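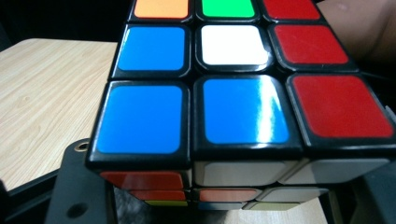 Workshop notebook - Devolach Book Festival, sound and front of house
August 6, 2024

Subject: author-in-conversation set-up, Taltar Hall. Seated audience, two chairs on stage, signing table in the foyer afterwards.

Carried over from May: the speech was clear in the front rows and muddy under the balcony. The recording was usable, but the interviewer came through louder than the author for the whole first half. The signing queue blocked the side door.

Room
Capacity with the new seating plan is 213. This includes wheelchair spaces on the left aisle but leaves out the restricted-view seats behind the pillar, which stay off sale. Box office still has the old plan on its system. Sent them the revised sheet this morning and have had no reply yet.

Microphones
Tried headset mics against lapel mics with both chairs in position. Headsets gave more level before feedback, as expected. The lapels picked up clothing noise whenever the speaker turned towards the other chair, and lost the top end when the chin dropped to read from a book. Reading is the main problem. An author reading aloud looks down for minutes at a time, and the lapel then hears mostly chest.

Settled on headsets for both, with a lectern mic for the reading as a spare. Lectern mic stays muted unless a headset fails. If it is opened at the same time as the headset the sound goes hollow - heard it clearly from the back row.

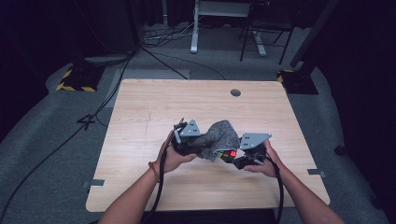
Grey cloth lifted between the two grippers.

Audience questions: two hand-held radio mics, one per aisle. The Magaña receivers dropped out at the far end of the right aisle with the rack in the wings. Moved the rack to the front edge of the stage and walked the aisle again with no dropouts. Should be repeated with a full house, as bodies absorb a fair amount. Not possible before the night.

Delay to the balcony speakers
The old setting was not written down anywhere. Started from zero and brought it up until the echo on hand claps closed. Best result at 14 ms. Slightly longer made the sound pull forward to the stage, which is pleasant, but consonants suffered under the balcony. Left at 14 and saved in the Livex desk under the festival name. Please do not overwrite it for the film night.

Hearing loop
Working in the stalls. Weak in the last two rows, and a buzz appears when the stage dimmers sit at half. Full or off is quiet. Asked lighting to hold the front wash at full during the talk and use the house lights for fading. Box office should steer loop users away from the last two rows until the amplifier has been looked at.

Recording
Separate tracks for each headset this time, plus the lectern and a room pair. Levels set with the author track peaking at -10. Test file played back clean. The interviewer's track has a faint hum from the left chair position. Swapped the cable and the hum stayed; swapped the pack and it went. Faulty pack labelled and put on the repair shelf.
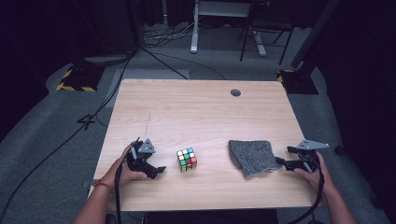

Cube and folded grey cloth on the table.

Signing
Table goes against the foyer wall, opposite the bookstall, so the queue runs along the windows and the side door stays clear. Walked it with barrier tape. Allowing 30 minutes from the end of questions, which is tight if dedications are offered. Slips for names to be handed out in the queue, one per book, in capitals.

Needs a small lamp. The foyer is too dim for signing once the sun has gone off that side.

Outstanding
Revised seating plan to be confirmed by box office
Fresh batteries for all packs on the afternoon, spares in the stage left drawer
Loop amplifier - gain trim seems to have been turned down, check against the manual
Water on stage in glasses, no plastic bottles (the crackle was on every quiet passage in May)
Ask the publisher whether the reading may be kept in the recording or has to be cut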